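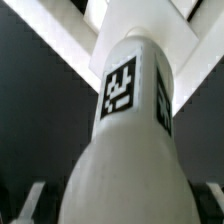 Notes for the trade talk, March 2020 – keep it under half an hour

Open with the Fledmont numbers. Don't read the table out, they have it on paper.

Exports to Hinitz up 11 percent on the year. Sounds great. Pause. Then: imports up more. So the gap got wider, and the press release only had the first half.

Total goods exports 966 million. Say it slowly. Four buyers take most of it – four! – and one of those four resells to the other three. Graça's point, credit her.

Question to the room: is that diversifed? Let them answer. Someone will say yes.

Services. Skip if behind. Tourism receipts are in here and they swing all over the place, so don't lean on them.

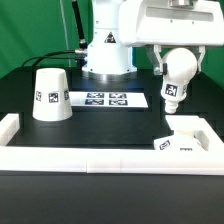

Gripper holding a bulb-shaped object, marker on its side

Next – value added. Main part of the talk, slow down.

Export value is not what stays in the country. Baptista buys parts abroad, puts them together, ships them out. Full price goes in the export column. Wages and margin are the bit that stays. Vasco Paiva has the split by sector, ask him to stand up if they want detail.

Exchange rate: one minute, no more. Weaker currency helps the seller, hurts whoever buys the parts. Often same firm. Don't do the J-curve, lost everybody in February.

Istden agreement. Tariff cut is small. Paperwork cut is bigger, esp. for small firms – Beatriz Simões did the interviews, quote the one on customs forms (her page 4).
Somebody will ask if we should of signed earlier. Don't know. Say don't know. 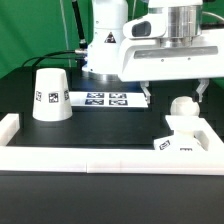

Robot arm over the black tabletop, green backdrop behind

Last part, what to watch:
– freight rates, already moving
– orders from Hinitz, next quarter
– whether the statistics office revises the re-export figures (they will, question is how much)

No forecast. Ermelinda will push for one. Give a direction, no number.

Thank Efthymia Papadakis for the invitation, and for redoing teh charts.

Questions. Repeat each one into the mic. Spare handouts by the door.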